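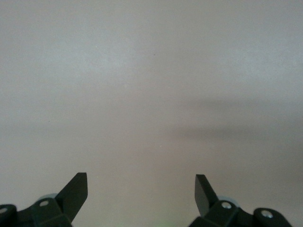 What does a festival programmer decide first?
The length and the number of venues. Everything else hangs off those two – money, artists, print, staffing. Names of artists come much later than most people think.

Arts Events module, session 4 notes
Programming a small literature and music festival
(updated 10 July 2025, replaces the older version on the shared drive)

Read before the seminar. Bring a pen, we do the grid on paper.

1. Shape of the week

Case for today: Lurkley. Small town, eight days, poetry and chamber music with a bit of film. 26 events. Biggest room seats 300, smallest is the back of a bookshop.
Look at the spread. Opening night one big event, nothing against it. Middle days two or three events, mostly early evening. Last day short, finishes by teatime so visitors can get trains.
Common student mistake – filling every slot. Audiences need to eat. Artists need to sound check. Leave holes.
Also: two events for the same crowd at the same hour. Poetry reading against poetry film, seen it done, both half full.

2. Anchors and fillers (bad word, I know)

Anchor = event people travel for. One every other day is plenty in a small town.
Around each anchor put something cheap or free on the same theme. Talk in the afternoon, concert at night. Same ticket buyer, two visits.
Open mic, workshops, walks: low cost, local people, good for funders. Don't leave them all to the mornings.
Late slot after 10 only works if there is a bar.

3. Rooms

Go and stand in them. Clap. Talk from the stage with someone at the back.
Spoken word wants a dry room, strings want a livelier one. Church is lovely for the quartet and hopeless for a panel with three microphones.
Ask about: step-free way in, toilets, heating bills, piano (who tunes it, when), what else is booked next door. Lurkley once had a translators' panel under a tap dancing class. Ask.
Capacity on the licence is not the same as seats you can sell. Take off sight lines, sound desk, wheelchair spaces, held seats. The Joly hall in our second case holds 144 on paper and you would sell fewer.

4. Order of work

September, year before: dates and venues pencilled.
Then anchors. Then funding bids, which want at least a few anchors named.
Then the rest of the programme, then contracts, then copy for the brochure. Copy always arrives late, chase early.
Tickets on sale before the brochure lands on doormats, not the day after.

5. Writing the copy

Forty words an event. Who, what, language, how long, interval or no interval.
Say if a reading is bilingual and say wich language comes first.
Cut "unmissable". Cut "celebrates". If the poet has one book in English give the title.
Running times matter more than adjectives – people have babysitters and buses.

6. Comparing three models

Lurkley: one town, one team, paid tickets, pass for the whole run.
Joly: weekend only, one building, everything free, donations at the door. Easy to run, hard to forecast. No-shows are high when it costs nothing to book.
Potia: touring, same four acts in different towns. Cheaper fees per show, but travel and vans eat the saving. Needs a strong local partner at each stop or you play to the first two rows.
Think which one suits a first-time team. I have a view but want yours first.

7. For the seminar

Groups of four. Each group gets the town of Edia (map handed out in class), three rooms, and a list of acts with fees.
Build a five day grid. Mark anchors with a star. Mark one event you would drop if the grant comes in short, and who you would have to ring about it.
Be ready to defend your opening night. Last year almost every group put a brass band on, fine, but know why.

Reading: chapter on scheduling in the course pack, plus the two sample brochures at the back. Skip the section on stadium shows, its not relevant here.

Grids handed in at the end of class, names on the back please.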